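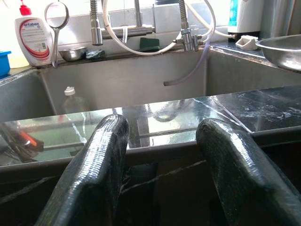
Wrist depth drops out over stainless sink, planner treats phantom points as obstacles

Posted in Perception and Planning by havis_bench

Two-arm setup, two-finger grippers, one camera at each wrist and one at the head. The task is clearing and restacking dishes at a stainless kitchen sink with a black marble counter. The planner is Skatach with the stock voxel map, and depth from all three cameras is merged into it.

When a wrist camera comes down over the front rim of the sink, the map fills with points that do not exist. Most of them land 40 mm to 60 mm above the rim or well below the basin floor. The planner then reports the start state in collision and refuses to move either arm. Clearing the map and replanning works for a few seconds until the points return.
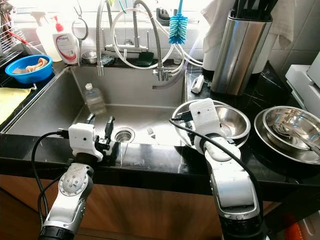 Head camera, both arms at the counter edge. The bowl on the right is the current grasp target.

Things I have tried:

Raised the confidence threshold on the wrist depth. The phantom points thin out, but so does the real rim.
Increased padding on the robot self-filter. No change.
Turned off the wrist cameras entirely. The map is clean, but the arms hide the front of the basin from the head camera and I lose the last part of the approach.

Is there a way to keep wrist depth for the approach without letting it write to the collision map? Log excerpt: "start state invalid, 229 voxels in contact with right_wrist_link".

Posted by nair_tools

Yes. Split the two uses. The collision map and the grasp refinement do not need the same cloud, and in your case they should not share one.

What we run on a similar counter:

The sink and counter go in as fixed geometry. Measure the rim and the basin depth once, build it from boxes, and register it to the head camera at startup. Steel that never moves does not need to be sensed on every cycle.

The head camera writes to the voxel map, but with a mask over the basin and the rim. Anything inside the mask comes from the fixed model only.

The wrist cameras write nothing to the map. Their cloud goes to the grasp node, cropped to a box around the target.

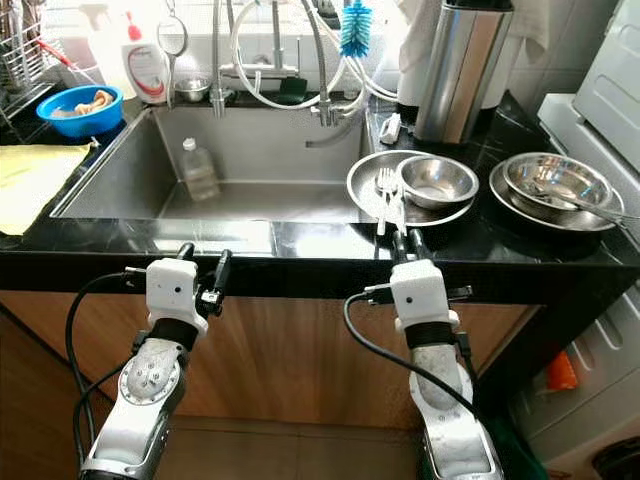

The crop box matters more than it sounds. Plates, bowls and cutlery on a counter next to a sink are all the same material, so if the box is loose the segmentation merges a bowl with the plate under it and returns one object with a centroid in the wrong place. Forks leaning on a bowl make this worse – the handle gets attached to the rim and the grasp angle is off. We segment on the head color image, project the mask into depth, and accept the pose only if two frames in a row agree.

For the start state error, check your timestamps as well. If the wrist transform is late while the arm is moving, reflected points are placed where the wrist is about to be, and padding will not fix that. Look up the transform at the image time, never at "latest".

One more item. Clear plastic is a separate problem. A transparent bottle in the basin will be missing from depth or will show the wall behind it. If you mask the basin as described, the planner will not know the bottle is there at all, so add it as a detected cylinder from color.

Posted by kenus_rig

Polarizing filter on the camera. Fixed it for me on a metal table. Did not test with a sink.

Also turn the lights down if you can, your backsplash is very bright.

Posted by havis_bench

Split the clouds as nair_tools suggested and the start state error is gone. It was both problems: the wrist node was using the latest transform. I have not tried the filter.

Follow-up for anyone with the same layout. The other counter has glossy stone and a polished steel urn, and I expect the same trouble there. I plan to put the urn in as a fixed cylinder and mask the stone surface before the first run. The cables and the stool on the floor side are outside the arm workspace, so the map is cropped at the cabinet front. 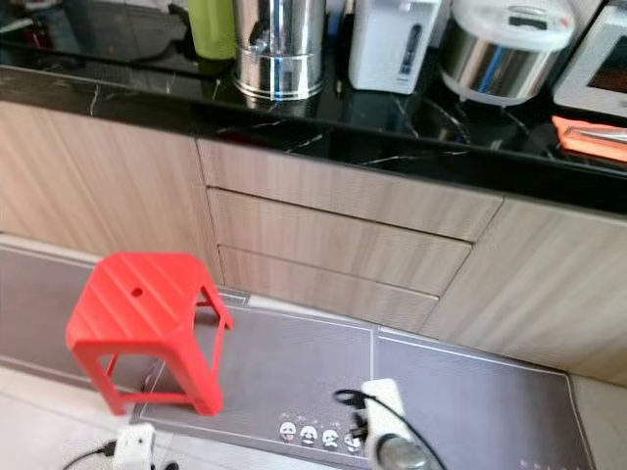 The second counter, with the steel urn toward the left and the rice cooker further along.

Can the mask be stored per station in Skatach, or does it have to be loaded by hand each time?

Posted by nair_tools

Per station works. Put the mask file next to the fixed geometry and point the scene config at both. Reload the scene when the base moves, otherwise the old mask stays active and you will be blind in the wrong place.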